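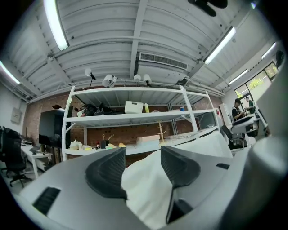 Chapter 4
Who Does the Folding Now?

I spent most of one November at the Kestoseck linen plant, and the first thing I learned was how to get out of the way. The carts come down the centre aisle full and they don't stop for visitors. By the second morning I could hear one coming over the dryers, and by the end of the first week I'd been handed a hairnet of my own with my name on the bag, so I suppose I'd been adopted.

I'd gone there to write about a folding line. The plant does sheets, towels and uniforms for hotels and a couple of aged-care homes, and the owners had bought an automated line from a company called Stenine to take over the flat work (sheets, pillowcases, tablecloths, anything with four corners and no sleeves). I had a neat little plan for the chapter. I'd describe the job before, describe the job after, put the two side by side and let you argue about it in tutorial. What I came home with was two full notebooks and a great deal of respect for the humble hand towel, and the plan went in the bin.

Let me start with Haruna Kobori, who had been on the folding tables for 16 years when the line went in. She can pick up a damp bath sheet by one edge, give it a flick, and have the corners in her fingers before it's finished falling. I asked her to teach me. She was very patient! I practised over my lunch breaks and never once got a clean flick. What I did get was a sense of how much she was noticing. She'd set a towel aside and I'd have no idea why, and she'd run my thumb along the hem until I felt the place where the stitching was starting to go. She wasn't inspecting, by her own account. She was folding, and the inspecting came along for free.

Keep that in your head, please, because it comes back in section 4.3 and it's the single most useful idea in this part of the book.

What the job description left out

Before the line arrived, the plant's manager, Riku Kubo, did what any sensible manager does and wrote down what the folders did. He showed me the sheet of paper. It had 2 lines on it: "Fold to customer standard" and "Stack and tag." I don't say this to make fun of him (he'd be the first to laugh, he keeps the sheet pinned up over his desk). He'd come up through deliveries and had never worked the tables, and on paper that really was the job.

The trouble started in the first fortnight. The line folded beautifully. It also folded, beautifully, a pillowcase with a torn seam, a tablecloth with a wine stain the size of a saucer, and a sheet that belonged to a completely different hotel. All of these had been caught at the tables in the old days, and none of it had ever been written down as work. Rejects from customers went up, and the phone in the office, which had been a fairly sleepy phone, got busy.

Engineers have a perfectly good name for this sort of thing, and so do sociologists, and naturally they're different names. I'm going to use "tacit work" all the way through this chapter and ask the engineers to bear with me. By tacit work I mean the tasks people carry out in the course of a job without anyone (often including themselves) listing them as tasks. It overlaps with tacit knowledge, which you met in Chapter 2, but it isn't quite the same thing. Haruna's feel for a weak hem is tacit knowledge. Setting the towel aside so that it doesn't go back to a hotel is tacit work. You can have plenty of the first in a building and lose the second overnight, simply by moving the person who has it to the other end of the room.

Moving people about

And that's what happened. Haruna and three others were moved to the infeed, where they clipped corners into the line. Clipping is fast, it's hard on the shoulders, and the cloth goes past you before you've had a proper look at it. Emiko Wada, who'd been at the next table to Haruna's for years, told me the worst part was the talking. At the tables they had stood facing each other. At the infeed they stood in a row facing the machine, with the blowers going, and they stopped having conversations. I'd never have thought to ask about that. She raised it herself, over tea, and got quite cross about it, and then apologised for being cross, and I told her not to.

I've since read a fair few reports on automation projects, and I can tell you that seating arrangements don't come up much. Hours do, and output, and injuries (as they should). But a good deal of what a crew knows gets passed along in chat. Someone says the blue-stripe towels are coming through thin this month, and now four people are looking for it. If you take away the chat, each person has to discover the thin towels alone.

Now, to be fair to the line, because it's easy to write this kind of chapter as a sad story and I don't think it is one. The sheets had been dreadful. A wet king-size sheet is heavy, you need two people on it, and there wasn't a folder in the building who missed doing them. Shota Tsuji, the youngest on the crew, had been wearing a wrist brace when I first turned up. When I asked him whether he'd go back to doing sheets by hand, he looked at me as if I'd asked whether he'd like to go back to school. On one afternoon I spent beside the outfeed the counter finished the shift on 2,173 pieces, and everybody went home at the regular time, which during the tourist season had been close to unheard of.

So the line did take away something bad. It took away something good along with it, and the plant had to work out how to get the good part back.

How they got it back, more or less

Natsumi Morikawa ran the project for the plant. She's an electrician by trade and she doesn't care for meetings, so she started by standing at the infeed for a full shift with a clipboard, clipping when she wasn't writing. Afterwards she was sore and a bit shocked. The next morning she asked the crew to tell her everything they used to do at the tables that they couldn't do any more, and she wrote it up on the back of a delivery calendar. It ran well past Riku's two lines.

They made a few changes, one at a time. The infeed was slowed for coloured work, where stains are harder to spot. One of the old tables was brought back and set across from the clippers, and somebody sat there in rotation checking a sample out of every load, facing the others, so there was talking again. Towels stayed with people altogether. Riku had wanted the towels on the line from the start, and he had the figures to back him up, and he and Natsumi went a few rounds over it. In the end it was the rejects that settled the matter. He still thinks he'll get his way once the next model's out, and he may be right.

The last change was the one I found most interesting. Haruna was given the job of teaching new starters to fold by hand before they went anywhere near the line. Management's first reaction was that this was a waste of wages: why train people to do what the machine does? Her answer was that they couldn't tell a bad fold from a good one if they'd never made either. I'd underline that if I were you.

It didn't all come good. One of the four who'd been moved to the infeed left before the table came back, and she hasn't returned. The pay grade for "line operator" was set before anyone had seen Natsumi's calendar, and when I last visited it hadn't been looked at again. We'll spend a good part of section 4.5 on pay, with some numbers you can work through yourselves.

What's in this chapter

Section 4.1 goes over the difference between automating a task and automating a job, with a short history of the idea. Section 4.2 is about describing work: interviews, shadowing, time studies, and what each of them tends to miss. In 4.3 we come back to tacit work and I'll give you a method for finding it, borrowed in large part from Natsumi's clipboard. Section 4.4 looks at layout, noise and talk. Section 4.5 deals with grading and pay, and 4.6 compares Kestoseck with two quite different workplaces, the Anik fish cannery and the Sugiyama parts warehouse, where some of the same mistakes were made in another order.

Before you read on

Try this one before you start 4.1, and do it on paper. Pick a job you've done yourself, paid or unpaid. Dishwashing is fine, so is babysitting, so is stocking shelves. Write down what the job was in no more than two lines, as Riku did. Then put the page away for a day, go back to it, and write down everything else you did in the course of a shift that somebody would have noticed if you'd stopped. Include the things you did for other workers. Include what you did when something went wrong.

My students generally fill the page, and a couple always ask for a second one. If you come up short, find someone who worked alongside you and ask them. They'll remember things about your job that you've forgotten. Write it up in 400 words or less and bring it to the first tutorial along with the original two lines, and please don't tidy up the two lines first.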